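Getting marks off a pale worktop

Every February the magazines tell us to scrub everything with bicarb and vinegar. I have my doubts. Mix the two and they mostly cancel each other out, and what you're left with is salty water and a nice fizz. Use the bicarb on its own, as a paste, and wipe it off after a few minutes.

The Bettencourt melamine sponge does shift tea rings, I'll give it that. It's also a very fine abrasive, so on a gloss top try a corner first.

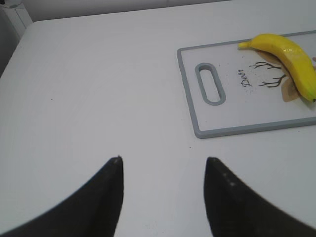 As for the Rarkeo spray, the label claims up to 299 wipes a bottle. I got 41 before I was bored and the bottle was half gone -- draw your own conclusions. Washing-up liquid and a warm cloth did the same job on everything except biro. For biro, dab on a bit of surgical spirit, then rinse.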